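Garkport Lets
@garkportlets
Oct 20, 2018

Thread on bedding changeovers, as a few people asked how I get the flat ready between guests. Two bedrooms, one of me, and the ferry gets in when it gets in.

The flat is the top floor above the old chandlery in Garkport. I've had it on the lettings since April and done 18 changeovers so far. The first one took me most of a day. I'm a lot quicker now, mainly from doing things in the same order every time.

Strip both beds before you do anything else. Everything goes straight into the machine by the back door, pillowcases first so they don't get lost inside the duvet covers. I have lost a pillowcase for weeks that way.

Open the windows while the mattresses are bare. Ten minutes will do. In winter I do one room at a time or the whole flat goes cold.

Mattress protector next. Check all four corners. If the protector has ridden up, the fitted sheet will too, and the guest will be sleeping on plastic by morning.

Then the fitted sheet. The small room gets patterned ones, as it's usually children in there. Plain white showed every mark, and I was soaking sheets after almost every family. Peach with cartoons on hides far more and the kids like it.

Once the sheet is on and pulled tight, go over it for hair and fluff. Even straight out of the wash there will be some. I do this before the duvet goes on, and I put everything I need on the bed so I'm not up and down the stairs to the cupboard.
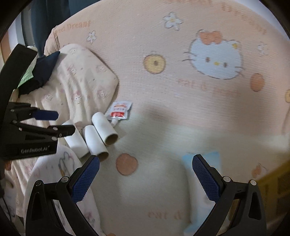 White rolls on the small room bed, cartoon sheet on.

On lint rollers generally: buy the refills, not the whole thing each time. I keep one handle per floor and a box of refills in the landing cupboard. Check the width before you order. I bought a batch from Stustia that were too narrow for the handle and slid about. Their returns were fine, but I was without for a week.

Roll from the head of the bed to the foot in long strokes. Going back and forth just puts half of it back down. Tear the sheet off when it stops picking up. People try to get one more stroke out of it and it's a waste of time.

Do the pillows as well, both sides, and the headboard if yours is fabric. Ours is, and it collects hair like you wouldn't believe.

Pets: we do take dogs. One dog, by arrangement. After a dog I go over the carpet with a rubber brush before I hoover, and I do the bed twice. The most I've had off one spaniel filled a carrier bag.

Duvets. Turn the cover inside out, hands in the far corners, grab the duvet corners through the cover, flip. There are videos if that makes no sense written down. I still get it wrong on the double about one time in four.

Someone asked what it costs. I spent just over 400 on bedding in the first year, for three full sets per bed. You can manage with two, but if the machine breaks or the rain sets in you're stuck. Three means one on, one in the wash, one in the cupboard.

Mine are mostly Mathias for the double and whatever is in the sale for the singles. The Mathias ones have deep corners, which I need for that mattress. They've gone a bit thin in the middle but no holes yet.

Wash at 60 for sheets and pillowcases, 40 for duvet covers. No softener on towels. I dry on the line when I can, and the airer in the hall the rest of the time. The patterned sheets haven't faded much so far, though I do turn them inside out.

Things I've stopped doing: ironing sheets, scatter cushions, bed runners. No guest has mentioned missing any of it. I still iron the pillowcases on the double.

Last job in each bedroom is to look under the bed. So far: 8 socks, a retainer, a library book from Plerkedeo, and a phone charger that three different families said wasn't theirs. The book went back in the post.

I'll do a separate thread on the kitchen when I get a minute. The oven takes longer than both bedrooms together.

Replies are open if you've got a better way with the double duvet.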